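Duvet

A duvet is a flat bag of soft filling, used on a bed in place of a top sheet and blankets. The filling may be down, feathers, wool, cotton, silk or a synthetic fiber. In most homes it goes inside a removable cover, which buttons, zips or ties shut along one side and is washed with the sheets. In the United States the word is often used loosely, and stores may sell the same item as a comforter or a quilt. Strictly, a comforter is finished on the outside and is meant to be used without a cover, while a quilt is a thinner layered bedcover held together by stitching.

Construction

The outer shell is usually a closely woven cotton, tight enough to keep the filling from working through. Stitching divides the shell into pockets so that the filling stays spread out. In sewn-through construction the top and bottom layers are stitched directly to each other, which is cheap but leaves thin lines where heat escapes. In baffle-box construction, small upright strips of fabric join the two layers and the filling keeps its full depth across the bed. Channel construction uses long parallel tubes and lets the sleeper shake the filling toward the feet or the shoulders.

Warmth depends on the kind and weight of the filling and on how much air it traps. A heavier duvet is not always a warmer one. Good down traps a great deal of air for its weight, and wool of the same warmth will feel denser and lie flatter.

Use on the bed
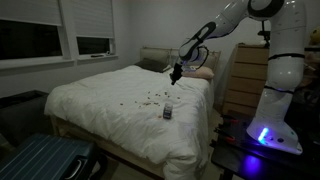 Duvets are normally cut wider than the mattress so that they hang over the sides. They are rarely tucked in. A thick white duvet laid loosely over a bed falls over the edge and the foot in soft folds, and the pillows are set against the headboard, either on top of it or partly under its upper end. Pillowcases do not have to match, and a dark gray one beside a pale pink one is an ordinary pairing with plain white bedding. Because the surface is soft and uneven, small things set down on it tend to settle into the low places. Crumbs, cereal and nuts are best picked up or brushed into a dish before the duvet is shaken, or they end up on the floor and between the sheets.

Making a bed with a duvet takes less time than making one with a sheet and blankets. The duvet is lifted by its two top corners, shaken once or twice and allowed to drop. In some households it is folded back from the pillows for an hour in the morning to let the bed air.

Decorative stitching

White bedding is often left plain, but it may also carry stitched or woven patterns. Common ones are stripes, diamonds, waffle squares and the zigzag, also called a chevron. Running stitches, which show as short dashes with gaps between them, are used in rows as borders or to fill the space between bolder bands. Thread in gray or another quiet color makes the pattern visible without changing the general look of the cloth.

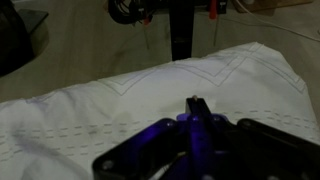 White bedroom fabric with a gray chevron pattern and rows of dashed stitching.

Decorative thread can shrink at a different rate from the cloth under it, and the area may pucker after the first few washes. Ironing from the back while the fabric is slightly damp flattens most of this. Raised stitching also holds on to lint and fine crumbs, and a soft brush lifts them better than a flat hand.

Care

Covers are washed as often as sheets. The duvet itself is washed far less often, commonly once or twice a year, and many people do it in September before the heating goes on. A full-size duvet needs a large drum. If it has to be pushed hard to fit, the middle will not rinse properly. Down must be dried right through, with pauses to break up clumps by hand. Wool fillings are usually aired and spot cleaned.

Stains on a white cover show early. Pale brown marks from food, tea or coffee are treated with cool water and a little liquid detergent, dabbed from the outside of the mark toward the center. A stained cover should not go into a hot dryer until the mark has gone, as heat can set it.

Storage

A spare duvet is kept clean and dry in a breathable cotton bag. Long storage in a vacuum bag can damage down and leave it flat. A cedar block may be added against moths if the filling is wool.

See also

Bed sheet
Comforter
Pillowcase
Quilt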